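Allitz completes first stage of hand-held gripper comparison

The Allitz laboratory has completed the first stage of a comparison of hand-held grippers, using small household and workshop handling tasks carried out by operators at a table.

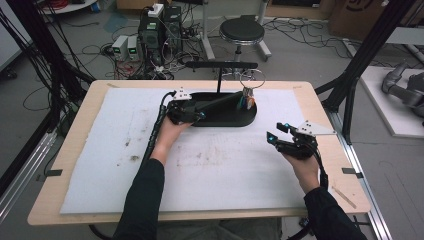 One reader of the laboratory's bulletin wrote in to ask why a gripper should be held by a person at all, when the purpose is to find out how it will behave on an arm. Surely, the reader went on, a wrist will always forgive a poor finger design, and the scores will flatter every model in the test.

The laboratory accepts that the objection is a fair one and has dealt with it in the plan for the work. Results gathered by hand are not being offered as a measure of how well a gripper will perform on a robot. They are used to rank the models against one another on the same task, with the same operators, before any time is booked on an arm. Models that do badly in the hand are not carried forward.

The comparison covers 3 models. Two were supplied by outside firms, Trirano and Lallano, and the remaining one was built in the laboratory's own workshop. Each is used in pairs, one for the left hand and one for the right. Operators work over a sheet of white foam laid on a wooden table. The foam is kept in place for all sessions and is not replaced between models, so that the surface remains the same for everyone taking part.

Tasks were chosen to call on both hands. Several involve a stand with an upright post and a horizontal bar, together with small coloured items and a thin ring. Others ask the operator to steady a long rod with one gripper while the other is left free to open and close. Long, thin objects were given a larger share of the programme than in earlier work, following requests from partners who handle parts of that kind.

A total of 3000 attempts is planned across all models. An attempt is recorded as complete, incomplete or void. Void attempts include those in which a cable catches on the operator's sleeve or on the edge of the table. These are logged separately and do not count against the model, although the laboratory intends to publish the number, as cable routing has proved to be a matter of real concern to operators. By the close of the first stage, 1953 attempts had been logged.

Early findings are limited to comfort and control. Operators reported that the weight of a gripper mattered less to them than where the weight sat, and that a model which pulled forward at the fingertips became tiring well before the end of a session. The Lallano model was preferred for slow closing on thin objects. The Trirano model was preferred for picking up small items from the foam. The workshop model came second in both groups of tasks and will have its trigger spring changed before the next stage. No figures for success rates will be released until all attempts have been checked.

Checking is done by two members of staff working separately. Where they disagree, the attempt is looked at again and, if no agreement can be reached, it is marked as void.

The second stage will be run jointly with Tambunan, which is responsible for the controller software. In that stage the two best-placed models will be fitted to arms and given the same tasks, with the same stand and the same objects. The order of tasks will be changed from session to session. Tambunan will also supply a revised version of the control program, and the laboratory has asked that it be fixed before the first arm session and left unchanged until the last.

A full report, including the task sheets and the marking guide, is due in July. Groups wishing to repeat the comparison with their own grippers may ask for the task sheets in advance. Requests should be made in writing to the laboratory office, stating the type of gripper and whether it is to be used by hand, on an arm or both.

Comments on the marking guide will be accepted until the second stage begins.

Published November 4, 2019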